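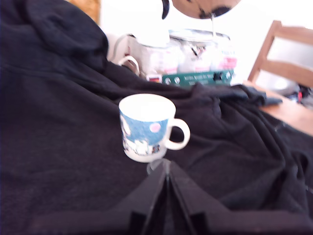
Someone commenting under the last post wanted to know why the arm was the cheap part and everything after it cost double. Fair question. So, how to budget a small gripper setup before you order anything. Quick version, I'm between deliveries.

Step 1. Write down what it has to pick up. Real objects. A mug with a handle, a jar with a metal lid, a box lying flat. The list picks your gripper, the gripper picks your arm. Don't start with the arm.

Step 2. Get the fingertips priced seperately. Two-finger gripper from Gasine came with one set of tips. Spare set was 90 dollars. Buy 2. They wear, and soft cloth under a mug is harder on them than you'd think.

Step 3. Mounting. Balogh quoted 300 for the plate and bolts, Gretico quoted 400 with the cable kit included. Went with Gretico. Ask what's in the box, in writing.

Step 4. Table space. Measure reach with the gripper on, not the arm alone. Then leave room for a chair, because you will be sitting there alot.

Step 5. Software. Hudadance bills by the seat. Check the renewal month. Ours landed in May, right when the money was gone.

Step 6. Props. Yes, a budget line. Mugs, jars, boxes, fabric. Dark cloth especially, if your gripper is dark too. You want to find out early whether your cameras can tell them apart, before you pay for better ones.

Step 7. Shipping and returns. Read the return window before opening anything. Gasine wouldn't take tips back once the bag was open.

Order of purchase: props, gripper, tips, arm, mount, software seats last. Start the seats when the arm is bolted down and not a day sooner.

Will add the cable lengths when I find the sheet.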